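## How does a robot arm decide where to put its elbow?

Hold your hand over the top of a cupboard. Easy, wasn't it? You didn't do any math. You may not even have put down your sandwich.

A robot arm has to do the math. The program that does it is called a **planner**, and its job is to find a path from where the arm is now to where somebody wants it to be. The one we'll look at is called Heo. It practices in a pretend kitchen inside a computer, where it can knock over the same vase 400 times and there is never any sweeping up.

Heo starts with a list of things it must not hit. Microwave, vase, salt or pepper shaker, bell pepper. To a planner, a bell pepper isn't lunch. It is a lumpy obstacle.

Next, Heo makes guesses. It picks a pose for the arm, bends every joint to match, and asks a question: is any part of me inside something solid? If the answer is yes, that pose goes in the trash. If the answer is no, Heo keeps it and tries to join it to the last good one, like dots in a dot-to-dot puzzle drawn by a very stubborn person.
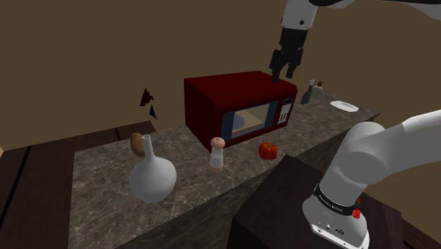 Kavitha Nadar wrote in to ask why Heo doesn't go in a straight line and save itself the trouble. Her cat does, she says, and her cat gets there first.

Well, Kavitha, sometimes it can! Heo tries the straight line before anything else. The problem is that the gripper is only one end of the arm. While the fingers glide nicely along, the elbow might be swinging through a wall. So Heo checks the whole arm, at lots of little stops along the way – elbow included.

The first path it finds is often silly, with extra loops and wiggles. A second bit of software snips those out. On one run, Heo's path had 85 dots before snipping and 8 after.

**Try it yourself:** put a cup on the table and reach past it with your eyes shut, after one good look. Move your elbow as well as your hand. Use a plastic cup.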